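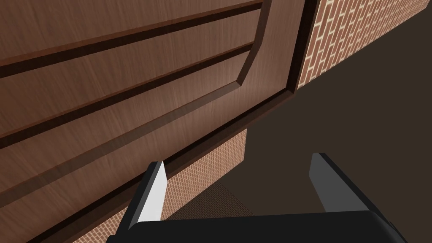

Wrist view in the simulator, door task, gripper open and empty.

Godstead door task – pre-session checklist, teleoperation
Operator: Mio Aoki
Checked by: Mitsuko Katayama
Month: October
Batch: 200 demonstrations, simulated arm, hand controller

1. Controller charged and paired
OK. Spare is on the shelf under the monitor.

2. Stop pedal halts the arm in any pose
OK. Tried with the arm at rest and while moving.

3. Wrist view live on the operator's screen
OK. Door, brickwork and both fingers show. The view is steeply tilted in this pose, so new operators should do a few practice runs before recording.

4. Gripper opens and closes with the trigger
OK. Left finger was slow to respond last month. No sign of it today.

5. Fingers clear of the door before recording starts
See comment. The left fingertip overlaps the bottom rail on screen. Contact readout was zero, so passed. Go by the readout for this one, as the wrist view is a poor guide to depth.

6. Speed limit set to 200 mm per second
Failed on first check. The Trevar profile had loaded with no limit. Reset by Mitsuko and checked again – OK.

7. Scene resets to the same start pose
OK, 3 resets in a row.

8. Operator's chair, desk and cable runs
Controller cable was across the walkway. Moved behind the desk and taped down.

9. Recording folder has space and the right task name
OK. Old Ragnarsson files moved off first.

10. Breaks agreed
Operator stops at 10:30 am and again at 2 pm. Mio had a sore wrist after the last batch, so the grip has been changed to the smaller one.

Outstanding: 2 items
– Trevar profile needs the speed limit saved as the default. Mitsuko to do.
– Add a contact warning sound for item 5. Request sent to Sakix, no reply yet.

Cleared to record, with item 6 to be rechecked after every restart.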